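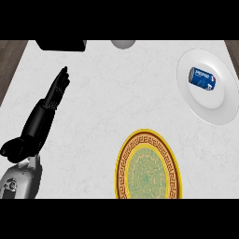 Simulated table view with the left arm, the white plate with the can, and the patterned plate.

Minutes of the staff meeting, Lomia dining services, table clearing project
2024-12-22

Present: dining room crew, dish room crew, kitchen lead, Bahman Bakhtiari (operations). Apologies from the evening supervisor.

1. Minutes of the last meeting
Accepted with one change. The dish room start time was written down wrong and has been corrected.

2. Where the project stands
Bahman reported that the arm is still being tried out in simulation only. Nothing will be installed in the dining room before March. The supplier, Brivska, has built a marble table with our kind of mixed tableware, and the practice job is to take a drink can off a plate and then stack the plates. So far 3667 runs have been logged. Bahman has gone through 300 of them himself and marked the ones he wants Brivska to explain.

The dish room asked why there is a patterned plate in the setup when most of ours are plain white. Bahman said the function room still uses patterned plates and he wants both kinds covered. The dish room pointed out that function plates are washed separately and should not go in the same stack. Bahman had not known this and will pass it on.

3. Cans and leftovers
Cans left on plates were raised again. Crew members said a can on its side often still has liquid in it, and a person tips it into the bucket before picking up the plate. The current practice job treats every can as empty. Agreed that this has to be settled before any trial with guests in the room. Until then cans are cleared by hand.

4. Changes to shifts
Under the draft plan, two of the lunch clearing positions move to the dish room and the tray return. No hours are cut. Several people said they took the job for the dining room and do not want to stand at a machine for a full shift – this was noted. Bahman offered a rotation, with each person spending no more than half a week in the dish room. The crew wants that in writing.

Pay for whoever watches the arm was discussed. The crew's view is that it is extra responsibility and should be paid at the lead rate. Not decided. Bahman will take it to Fallahi, who handle our contracts.

5. Training
Musska will run the training. Each session is 60 minutes, during paid time, and covers the stop button, clearing a jam and who to call. The night crew asked for a session that does not mean coming in on a day off. Agreed.

6. Other business
The budget line of 425 for new bus tubs is approved. The old ones with split handles can be thrown out now.
The mat by the tray return still slides. Reported twice already – kitchen lead to follow up.

Actions
Bahman: separate stacks for function plates, liquid in cans, written rotation, lead rate question.
Kitchen lead: mat, bus tubs.
Dish room: list of every plate type in use, to Bahman before the next meeting.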